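Notes from the bottom plot: a sweetcorn year

I've been promising to write something about sweetcorn since spring, when three of you asked me at the gate what on earth I was doing with all those cardboard tubes. It's October now and the stalks are on the heap, so I've run out of excuses. If you garden anywhere near Grindon you'll know that corn up here is a bit of a gamble. We get the long light evenings but we don't get the heat, and the wind comes straight across from Kerr and flattens anything taller than a leek. I gave up on it years ago after a summer of cobs the size of my thumb. Then Frøydis Granström moved onto the plot next to mine and grew a lovely lot in her very first year, and I couldn't have that, could I?

So this year I had another go, with Jovar, which she swears by. It's an early one, not too tall, and it took 102 days from sowing to the first cob I thought worth eating. I know because I wrote it on the shed wall. The packet was more cheerful than that, but packets always are.

I sowed at the end of April, indoors, in the tubes from the middle of loo rolls. Corn hates having its roots messed about and you can plant the whole tube without disturbing anything. One seed in each, pushed down to the first knuckle, and then the lot stood in an old roasting tin on the bedroom windowsill (my husband has views about this). They were up inside a fortnight. The tubes went furry with mould, as they always do, and it made no difference at all to the plants.

Hardening off was the boring bit. Out in the morning, in at night, for what felt like the whole of May. I forgot them once and we had a ground frost, and I lost the row nearest the path. The rest sulked and went a nasty purple colour round the edges, then picked up when the weather turned. I planted them out in the first week of June and I wouldn't go earlier next time, even if everybody else on the site is getting ahead.
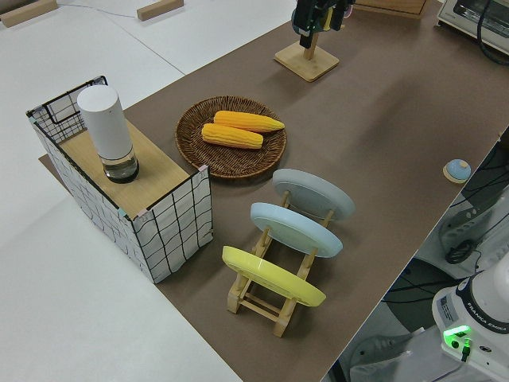
How far apart should the plants go?

I put mine 14 inches apart in both directions, in a square block with four or five plants to a side. A single long row won't do, as the pollen blows down from the tassels and has to land on the silks of the plants next door. If you've only got a narrow bed, make it two or three short rows side by side and give the tassels a tap on a still day.

I did quite a lot of tapping. I'd go down at lunchtime with a cup of tea and walk round knocking the stalks with the back of my hand, and the pollen came down in little yellow puffs all over my sleeves. I don't know how much it helped. Some of my cobs had gaps in them like missing teeth and some were full to the tip, and I'd tapped them all the same. Frøydis doesn't bother and hers were better, but her block is behind the hawthorn and mine gets the full blast.

Which brings me to wind. We had a proper gale in July and I came down to find half the block lying on its side. I nearly cried! Tuva Solberg, who has the corner plot with the Ploler tunnel, came over and told me to leave them alone for a day and then heap soil round the bottoms, and most of them hauled themselves upright again with a funny bend near the ground. You'll have seen the little stubby roots that come out above soil level on corn. Those want covering anyway, so I've decided that next year I'll earth up as I go and not wait for a disaster. I might put some netting on the windward side as well, if there's any left after the brassicas.

As for feeding, I dug in two barrows of the stable manure over the winter and gave them nothing else apart from some nettle tea in July, which I made too strong and had to apologise to the neighbours for. Water matters more, I think. They can cope with being dry when they're young but once the silks show they want a good soaking, right down at the bottom, and with the hose ban on I was carrying cans from the trough most evenings. My arms have never looked better.

I grew squash underneath, as you're supposed to. It was a mess. The squash ran off towards the path, I trod on it every time I went in to check the cobs, and I got two small fruits for my trouble. It does keep the weeds down, I'll give it that. Beans up the stalks I didn't even try, knowing our wind.

Now, picking. Wait for the silks to go brown and dry, then peel back a bit of the husk and push your thumbnail into a kernel. Clear juice means leave it, milky juice means get the pan on, and if it's like paste you've missed the boat and it can go in soup. I ruined a couple early on by peeling them every single day to see how they were getting on. The earwigs moved in. Once you've looked, fold the husk back over and leave it be. 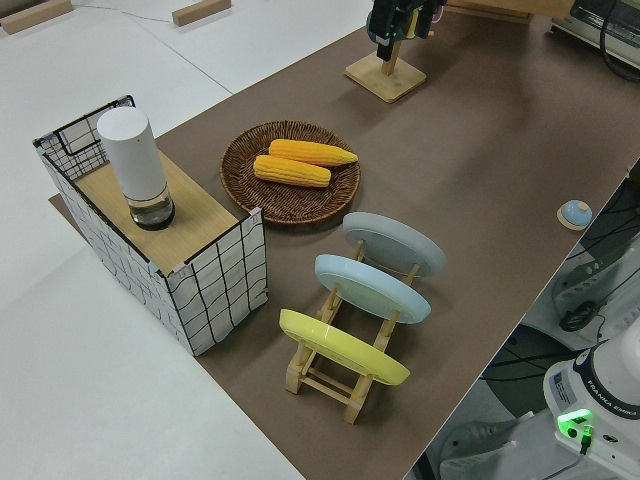

Two cobs on a round woven plate.

Everyone says to have the water boiling before you go and pick, and living where I do that isn't possible, as it's a 20 minute walk home with a hill in the middle. I can tell you that they're still very good after a walk. I take the husks off at the plot and put them straight on the heap, carry the cobs back in a damp tea towel, and give them four minutes in boiling water with no salt. Salt goes on at the table, with far too much butter. Tuva does hers under the grill with chilli and lime and a bit of crumbly cheese, and after trying one at her place I've gone out and bought limes, so there you are.

Any I can't eat the same day I cook, cool and slice off the cob with a bread knife, then freeze flat on a tray before bagging them up. Stand the cob on its end in a wide bowl to do it or you'll be finding bits under the fridge until Easter. The bare cobs make a nice sweet stock if you boil them up with an onion and a few peppercorns. I use it for chowder with smoked haddock and potatoes, and I'd happily have that once a week from now to Christmas.

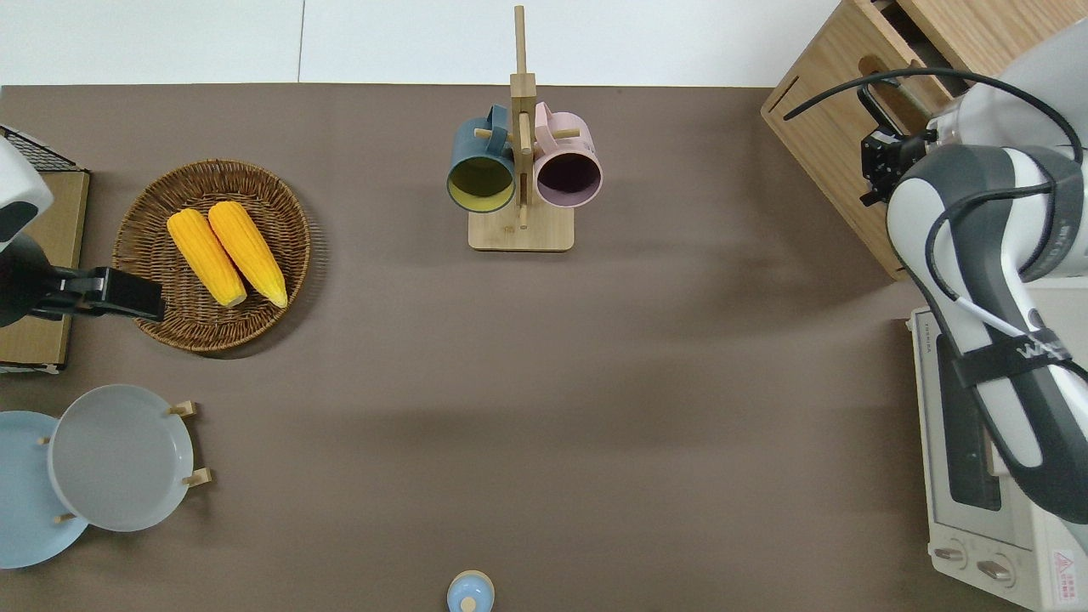
Corn on the cob, in a round woven tray.

A few odds and ends before I go. Don't save seed from Jovar, it's a hybrid and you'll get all sorts. Don't grow it near a popcorn or one of the coloured sorts that flowers at the same time, or the pollen crosses and your sweetcorn comes out starchy (Frøydis found this out the hard way on her old site). Badgers love it, and we don't seem to have them at our end of the site, but the top plots have had trouble, so it's worth asking up there before you choose your spot. And do shred the stalks before they go on the heap. I put mine in whole last time and I was still pulling them out the following summer, looking exactly as they did when they went in.

I've got half a packet of seed left over, which should keep until spring if it stays dry, and it's in the biscuit tin on the shelf in my shed. Help yourself if you'd like to try a few. There's a bag of loo roll tubes hanging behind the door as well, and more at home than I care to admit. Please bring the tin lid back down properly when you've finished, the mice have had my peas once already.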